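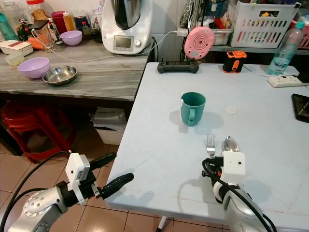 *Fork and spoon up by the teal mug, club kitchen, June*

Hi all,

Long one, sorry, put the kettle on. The table-laying task for the Bernmont round is coming along and I wanted to get this out before I forget it all. We're at 18 saved runs with the new grip settings, and I've put them in the Pirurov folder under "cutlery", with my notes on each (spelling not guaranteed!).

Somebody asked on the list:

> Are we doing fork and spoon together or one at a time? The Suststead lot did them singly last year and it took them ages. Also which arm has the mug?

Both ways, for now. The right arm does cutlery and I'd like the left one to do the mug, but I'm open to swapping if anyone feels strongly. Fork by itself is the one I'd give to newer members first – there's much less to think about, and you get a feel for how far you can reach before the elbow complains. 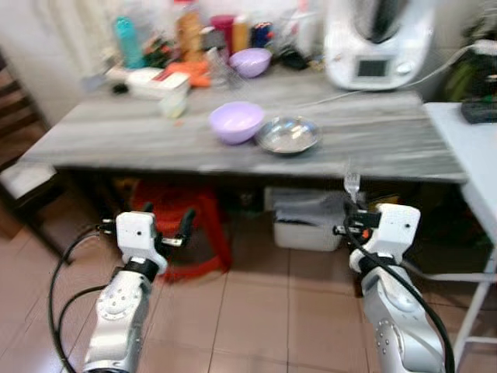 Singles first gets my vote too, but please can we agree a start pose before anyone records more, as my last batch was all over the place and I had to bin half of it. That came in at lunchtime and I completely agree, so: arms low, in front of the table edge, and pause for a slow breath before you press record.

Grip force next. I've set it to 300 on the Durrani controller, whatever units those are (the manual is no help at all). If you change it, write it on the sheet!

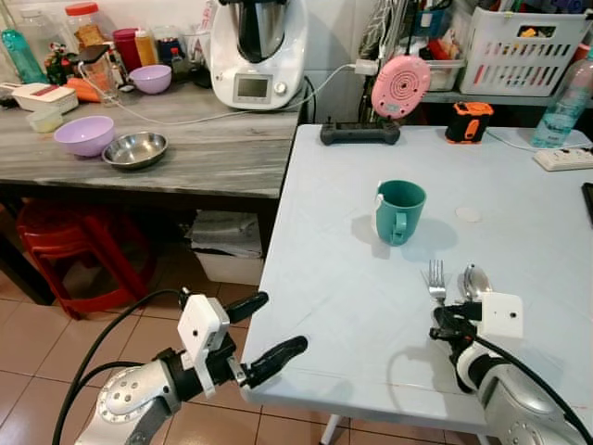
The other thing is the rule about the bowls. As I read it, they can stay wherever they are for the cutlery part and only count once we get to serving, so please don't spend your slot tidying them. I've written to the organisers to check, ticket 3244 if you want to chase it too.

Slots are up on the sheet, and I'll be in till 19:00 if you want a go.

Bring biscuits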